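Keep the Old Bins

Every December, people in my town of Bradell put toys in new plastic boxes with lids and labels. I did the same for many years. Now I want to defend the old metal bin, the gray kind with scratches on the inside.

A box with a lid asks a child to finish, to close and to put away. An open bin asks for very little. The child drops the blocks in, red with green, and they lie as they fell. Some parents see disorder in this. I see that the blocks are off the floor, and for me this is enough.
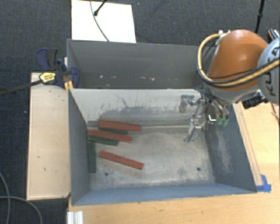

I also like that a metal bin can become ugly and still do its work. Stains and scraped paint do not disturb a block. When my plastic box from Vollow cracked at one corner, I had to throw it away, and I felt a little ashamed.

My neighbors say that metal is loud. They are right. In the morning it is very loud, and I have put a towel under ours. But I prefer this noise to buying the same box again every year. If you have an old bin in the garage, please try it before you go to the store.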